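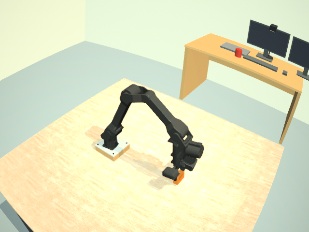 A black robot arm on a wooden tabletop, drawn by computer

What is a logo?

A logo is a small picture or a word that stands for a company, a team or a town. You see logos on cereal boxes, buses and sneakers.

The people who make them are called graphic designers. First they ask questions. Who will see the logo? Where will it go? Then they draw lots of quick sketches.

Mehrangiz Pakzad designed the logo for the Rindport ferry. She filled 15 pages with sketches and showed the ferry company three of them. The company picked a blue wave shaped like an R.

A good logo is still clear when it is very small. Most use only one or two colors.

Try it: draw a logo for your street. Then draw it again, as small as your thumbnail. Can you still tell what it is?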